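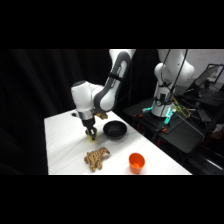
Sididari es una colección de demostraciones de manipulación para entrenar políticas de imitación con un brazo y una pinza paralela. Cada episodio contiene una sola tarea corta, con su instrucción escrita y las acciones del operador. La mayoría de las instrucciones nombran el objeto por su color y el destino por su forma, de modo que «pon lo amarillo en el bol negro» es válida aunque haya también un vaso naranja sobre la tela blanca. No corregimos las instrucciones después de grabar, salvo las faltas de ortografía.

Versión y contacto
Versión 3, publicada el 18 de agosto. Mantienen la colección Hala Boutros (grabación) y Wissam Chidiac (formato y scripts). Las anotaciones en español las revisó Telma Valdebenito.

Contenido de un episodio
episodio.json: instrucción, operador, resultado, notas
acciones.npy: posición de las articulaciones y apertura de la pinza
video/: una secuencia por cada cámara fija

Los vídeos se guardan a 30 cuadros por segundo. Las acciones llevan la misma marca de tiempo que el cuadro más próximo. Si falta un cuadro, el índice queda vacío — no lo interpolamos.

Cómo se graba
El operador mueve el brazo por teleoperación. Entre un episodio y otro, una segunda persona cambia la posición de los objetos según una hoja de 28 disposiciones, preparada por Tamer Bitar. La tela no se alisa entre episodios, y sus arrugas forman parte de la variación que queremos conservar.
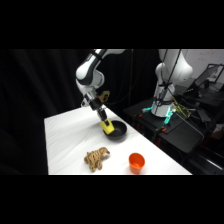
¿Se incluyen los intentos fallidos?
Se incluyen todos, con el campo resultado igual a «fallo», y el usuario decide si los filtra antes de entrenar.

Para el campo resultado usamos tres valores: «éxito», «fallo» y «dudoso». El último se aplica cuando el objeto termina apoyado en el borde del recipiente, o cuando las dos personas que revisan el vídeo no están de acuerdo.

Limitaciones conocidas
Todos los episodios vienen del mismo laboratorio y tienen una iluminación parecida. Hay 17 episodios de la versión anterior con la apertura de la pinza invertida; están marcados en notas y conviene excluirlos. Los objetos blandos cambian de forma cuando se aprietan, y la colección no trae ninguna medida de fuerza.

Cambios pendientes
En octubre pensamos añadir las instrucciones en árabe. El conversor al formato Pukivier funciona, pero todavía pierde el campo notas.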